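Ruvus: a log of cube solves done sitting down, between other things

README and data card, version 5

Ruvus is a record of 1,848 timed solves of the ordinary three-by-three cube puzzle, made by 24 people who were mostly supposed to be doing something else. The solves come from breaks, waits, long phone calls and the ten minutes before lunch at Clornau, the shared workshop where most of us spend our days. There are plenty of wonderful records of very fast people at competitions. We wanted one of ordinary people getting better slowly, and we are so pleased with how it came out!

If you like cubes, or learning curves, or just want a small, friendly table of numbers to teach statistics with, please help yourself.

Who made it

Radomír Procházka started the log in a paper notebook and still does most of the scrambling. Harvey Thibodeau typed everything in, wrote the checking script and keeps this file up to date, so if something below is unclear, blame Harvey (me).

What's in the folder

solves.csv — one row per solve, the main file
scrambles.csv — the starting scramble for every solve that has one
people.csv — one row per solver, no names
cubes.csv — the five cubes and what we know about them
notes.txt — free comments copied from the notebook, spelling left alone
check.py — looks for duplicate rows, missing codes and impossible times

Nothing in the folder is big. You can open the whole lot in a spreadsheet.

Columns in solves.csv

solve_id: a running number. Order in the file is order in the notebook.

solver: a letter code that matches people.csv. The codes were handed out in the order people first sat down, so solver A is Radomír and he'd like everyone to know it.

cube: the short name of the cube used. See the section on cubes.

month: the bare month. We never wrote down the day, which I regret a bit now.

time_s: seconds, two decimal places. Blank if the solver gave up.

result: done, plus2, popped or gave_up. A plus2 is a cube that ended one turn away from solved, and the two seconds are already in time_s. Popped means a piece came out. The clock kept running while people hunted for the piece, and a few of those rows are magnificent.

method: beginner, layered, advanced or own. This is what the solver told us. "Own" covers anything a person worked out without a guide, and there's more of that than I expected.

interrupted: yes or no. Somebody asked a question, a phone rang, a delivery came. Please look at this column before you throw out slow times as errors!

posture: seated, standing or walking. Added later, so early rows are blank.

comment: yes if there is a matching line in notes.txt.

Scrambles

Of the 1,848 solves, 972 have a written scramble in scrambles.csv, in the usual face-turn letters, with the cube held white side up and green side facing the solver. The others were mixed by hand by whoever was nearest and handed over. You can treat the hand-mixed ones as well mixed in most cases, but Radomír has habits. He likes turning the same two faces over and over, and his regular victims learned to spot it. If you're comparing people, stay with the written scrambles.

One correction to an earlier version: scrambles copied down while the cube was held yellow side up have been rotated to match the rest. The original strings are kept in the column called as_written.

The cubes

Five cubes went around. They have nicknames in the file because people called them that out loud and it stuck.

Old Stiff: stickered, slow to turn, corners don't cut at all. Everybody's worst times are on this one, and a few people love it anyway.

Brirkevik: brought back by a solver from a trip to the town of that name. Smooth plastic colors, no stickers, very quick. It pops if you push it.

The Loaner: lives by the door and goes home in people's bags. Missing from the log for most of October.

Matte: a gift. Grippy surface, good in dry hands.

Štefanec: named after the shop it came from. Magnets inside, a lovely soft click on every turn, and the favorite by a mile. New people often pick it up and then can't understand why the others feel so rough.

We did not clean, oil or adjust any of them on a schedule. When someone did loosen or oil one, there's a line in notes.txt, and the solver's next few times usually show it.

Where the solving happens

Clornau is a working room, so nothing was arranged for the cubes. There are white tables, chairs on wheels, and a smooth gray floor with yellow lines painted on it. Most people sit down, push back a little from the table and solve with the cube held in both hands over their lap. Work carries on a few feet away the whole time, with other people coming and going and other things happening on the table tops.

I think that's the best thing about the log. A solve done in the middle of a regular day has a different feel from one done under a clock in a quiet hall, and the numbers show it. People have good stretches in the middle of the afternoon for no reason we could find. They also lose four seconds when someone says their name.

Most solvers kept on whatever they were wearing for work, badge and lanyard included. A swinging badge does get in the way when you lean forward, and there's more than one grumpy comment on the subject in notes.txt.
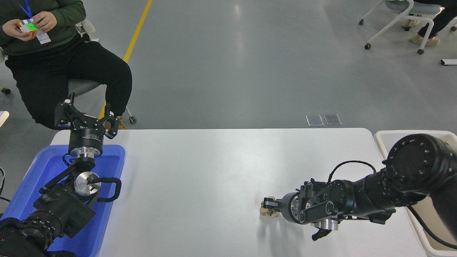
How a solve was timed

1. The solver picks a cube, or takes the one being offered.

2. Someone else mixes it, from a written scramble if the sheet is handy. Solvers never mixed their own cube for the log.

3. The solver gets a look at it for as long as they like. Competition rules limit this. We didn't, and some beginners turned the cube over in their hands for a full minute before starting. That's fine, but it does mean our times shouldn't be set beside official ones.

4. The helper says go and starts a phone stopwatch. The helper stops it when the solver says done or puts the cube down, whichever comes first.

5. The time goes in the notebook right then, before any arguing.

Because a second person works the stopwatch, there's a reaction delay at each end. We tried a proper timing mat for a while and people hated having to drop the cube and slap the mat, so it went back in its box. Those few mat solves are marked in the notes.

What the numbers are like

The spread is huge, and that's half the fun. A handful of solvers were already quick when they joined and barely move from start to finish. The beginners are where it gets exciting! You can watch someone go from several minutes to comfortably under one, with a long flat patch in the middle where they are learning a new method and everything gets worse first. Solver K is my favorite curve in the file. Plot K by solve_id and look for the spot where the layered method finally clicks.

Some people have hundreds of rows and some have only a couple. If you take a plain average over the whole file you'll mostly be measuring the keen ones. Average per person first.

Things to be careful with

People chose when to play. Someone having a rotten day probably didn't pick up a cube, so the log leans toward good moods.

The gave_up rows are under-reported. We know this because we remember more of them than are written down. A beginner who quietly set the cube back on the table and rolled away often didn't get a row.

The method column changes slowly and people changed fast. A solver might be halfway between beginner and layered for weeks. We put down whichever word they used.

Posture is patchy, as I said. Blank means not recorded. It does not mean seated, even though seated is the most likely answer.

Interrupted was judged by the helper, and helpers differ. Radomír marks yes for a cough. I only marked yes if the hands stopped.

Privacy

Every person in the file agreed to be in it. There are no names, ages or job titles in people.csv, only the code, whether they could solve a cube before joining, and which hand they write with. Two solvers asked us to leave their comments out of notes.txt and we did. If you know the workshop you might guess who someone is from their cube preferences. Please keep it to yourself.

Using and sharing

Use it for anything you like, including classes and hobby projects. Say it came from Ruvus at Clornau and, if you make a chart, send us one! The wall by the coffee machine is already filling up with them and there's room for plenty more.

We'd be thrilled to add solves from other workplaces. The rules are simple: somebody else mixes, somebody else times, and the slow ones get written down too. Use the same columns, pick letter codes that start with two letters so they don't collide with ours, and describe your cubes honestly in a copy of cubes.csv. A stiff cube is welcome.

Still to do

Fill in the missing corner-orientation note for Old Stiff (one corner was put back twisted, and we need to mark which solves were affected).

Split plus2 into its own yes/no column so it can sit alongside interrupted.

Type up the last few pages of the notebook, which have coffee on them.

Get Radomír a new scramble sheet.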